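List archive | Previous in thread | Next in thread | By author | By date | Search

From: Shuzhen Kong
To: Bench Robotics Practice list
Date: 27th May
Subject: Re: Draft guidance on shared benches, section 5 (liquids in open glassware)

Dear colleagues,

I write on behalf of the drafting group at Bistgate in reply to Junhao Hou's comments on section 5, which are quoted in full below. The section covers two-arm benches on which open glassware is handled by gripper. The present form of such work is as follows. 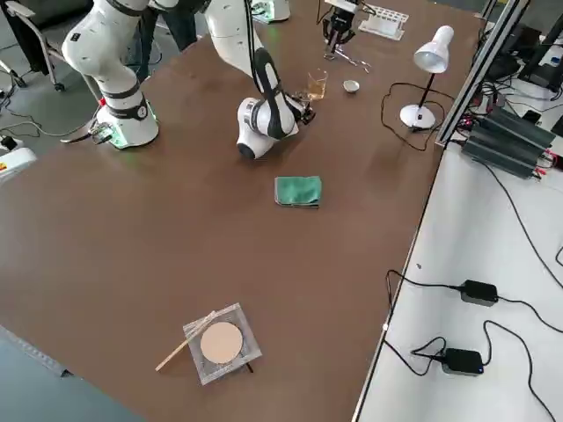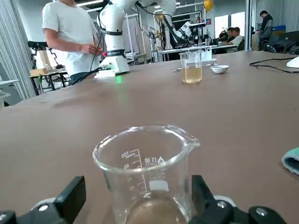
The group has considered each of the points raised. Our replies follow the quoted message, in the same order. Members who wish to see the wording changed further are asked to send replacement text, as general remarks are difficult to act upon at this stage.

On behalf of Tisow, Junhao Hou wrote:

> Thank you for the February draft. We have read section 5 with the
> people who run our benches and have four comments.
>
> First, the draft says that open vessels "should not be overfilled".
> Our operators do not know what to do with this. Could a figure be
> given? We use 40 ml as the limit for a 100 ml beaker held in a
> two-finger gripper, and would be content with that.
>
> Second, the draft requires that no person be "in the area" while the
> arms are powered. In a shared room this cannot be met. Desks and other
> benches are often close by, and the people at them have no part in
> the task.
>
> Third, nothing is said about mains leads and adapters. We would like
> to see a rule on where these may be placed when liquids are in use.
>
> Fourth, is the run record meant to be kept per arm or per bench? The
> draft uses both terms. Our own log for the last period holds 3567
> entries, and sorting them again by arm would be a considerable burden.
>
> Junhao Hou

On the first point, the group accepts that a figure is needed. Clause 5.2 will now read: "An open beaker of 100 ml nominal size shall not be lifted by a gripper when it holds more than 40 ml. Vessels that remain standing on the bench throughout the run are not subject to this limit." Haiyan Yu has asked that the limit for other sizes be left to the site, to be written down before work begins. The group agreed to this, with the condition that the written limit be kept at the bench.

On the second point, we agree that "in the area" was poorly chosen. The new text speaks of the reach of the arms, taken at full stretch from each base and including the longest tool fitted. For a bench with two arms the two reaches are to be treated as one. A person may enter that space only when both arms have been stopped and the operator has said so aloud. Persons working elsewhere in the room are outside the scope of the clause, but must be told where the stop buttons are. Kaiwen Zheng noted that the operator of a bench is easily drawn into conversation, and a sentence has been added stating that the operator shall have no other duty during a run.

On the third point, a new clause 5.6 has been drafted. Power adapters, extension blocks and open connectors shall be kept off any surface on which liquid is handled. Where a lamp or similar item must stand on that surface, its lead shall be taken to the nearest edge by the shortest path and shall not pass between a vessel and the arm that is to lift it. Existing benches would be allowed until the next yearly review to comply. Shiyu Zhong considers this period too long, and views from other sites would be welcome.

On the fourth point, the record is to be kept per bench. The word "arm" was left over from an earlier text prepared for the Yan benches, where each arm worked alone. No site will be asked to sort past entries again. The limit of 3000 entries per file, which appeared in the annex, applied only to the old Pruvard record form and has been removed.

Two smaller changes should also be noted. Cloths kept for wiping are to be left where the operator can take one without reaching over an arm. Sharp hand tools, tweezers included, are to be listed on the bench sheet if they remain out during a run, and put away if they are not listed.

The revised section will be sent to the list as a separate message, with the changed lines marked. Clause numbers after 5.6 have moved by one, and sites that quote them in their own instructions will need to check their references. Comments on sections other than this one should be kept for the next round.

Yours faithfully,

Shuzhen Kong
for the drafting group, Bistgate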